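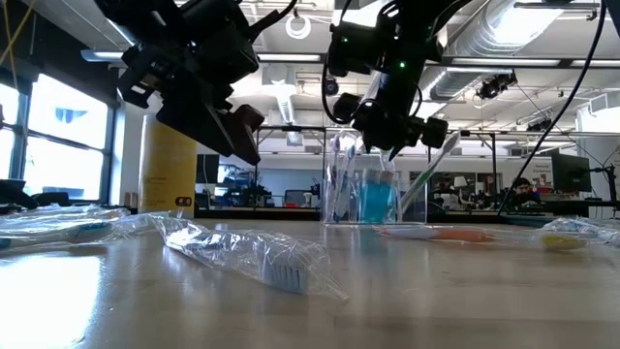 How often should you replace a manual toothbrush? Every three months is the usual advice, and sooner if the bristles start to splay.

That advice is why I buy them in bulk, and why I ended up with the Juleck soft brush. A box of 39 costs $19 from Trestcombe and should last our house of four until well past next January. I have been using them for nine weeks.

The bristles are soft without being floppy. My gums bled a little with the Beneš medium I used before, and that stopped within a few days. The head is small enough to get behind the back molars. After nine weeks the outer rows have started to lean, so three months looks like the honest limit.

The handle is the weak part. It is thin, it has no rubber grip, and it turns in my fingers when there is toothpaste on it. My son doesn't mind. My wife went back to her Ernthorpe after a week and says the longer neck is worth the extra money.
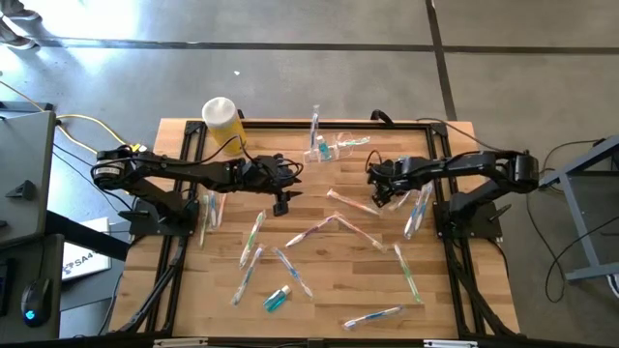 Toothbrushes, most of them still in clear plastic packaging.

The box itself is flimsy and one corner was crushed on arrival – no harm done to the brushes. Trestcombe also sells a case of 300, meant for dentists and shelters, and the price per brush is only slightly lower.

Good: bristles, head size, price.
Bad: slippery handle, weak box.

I would buy them again for guests and travel. For every day I may try the Ernthorpe next.

4 out of 5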